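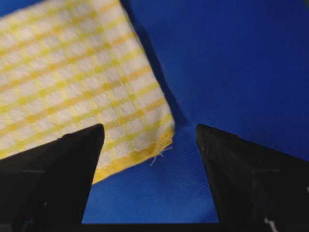 8. When a cloth slips or stays twisted during a two-arm stretch

Sooner or later your Satska cell will let go of a cloth partway through a stretch, or hold it wound up like a rope, and the Flistov controller will show stop code 363. Please don't be discouraged, we have all met this one! Take your time and go through the steps in order.

1. Press the pause button on the pendant and wait until both arms have come to rest.

CAUTION: Keep your hands off the cloth while the arms still have power. An arm that has stopped on 363 can pull again as soon as the code is cleared.

2. Open the wrist camera view for each arm and look at the space between the fingertips. A hem can lie right up against the tips and look gripped when there is nothing between them at all.

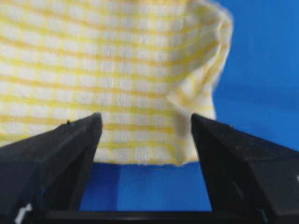

If the gap is open, choose Release, then Home, and go on to step 4. The controller only knows how far the fingers were told to close, so it's worth believing your own eyes over the status line.

3. If both grippers do have hold of the cloth, switch to the overhead view and check for a twist in the middle. A twisted cloth makes the arms read too much pull, and they stop early.

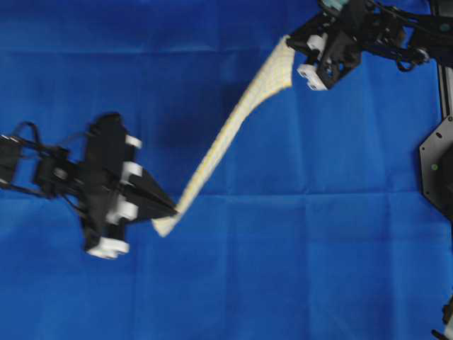
A gentle twist can usually be cleared by lowering both arms by 2 steps and running Stretch again at slow speed. Do this no more than 2 times, and then release the cloth and start fresh.

4. Turn off arm power, wipe the fingertips with a dry cloth, and pick away any lint or thread ends.

Note: Frayed hems are the most common cause we saw at our Dornbridge shop. Trim long threads before you load.

Shares: 2

Comments

Step 4 fixed ours on Monday. Fingertips were full of fuzz.

Does this go for the older Kettler fingers too? Ours stop on the same code.

Related
Squaring up the work surface
Wrist camera focus and cleaning
Clearing a stop code safely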